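Kuster solar backpack, two months in

Kuster says the shell of this bag is 28 recycled bottles and the panel on the flap will keep a phone alive all day. I believe the first part. The fabric feels like any decent nylon, the zippers run smoothly and the straps don't dig in.

The panel is another story. After a full afternoon of sun on the flap, my phone had gained 18 percent. On a cloudy walk it gained 2. The brochure's talk of "off-grid freedom" seems a stretch to me – a cheap power bank does more and weighs less.

Spare parts are the green claim I'd take seriously, if they were in stock. The replacement cable was listed as "coming in December" when I checked.

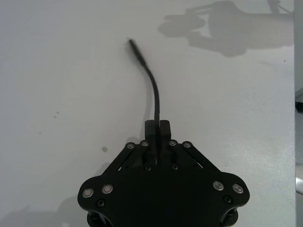
Should you buy it?

As a backpack, maybe, on sale. As a charger, no.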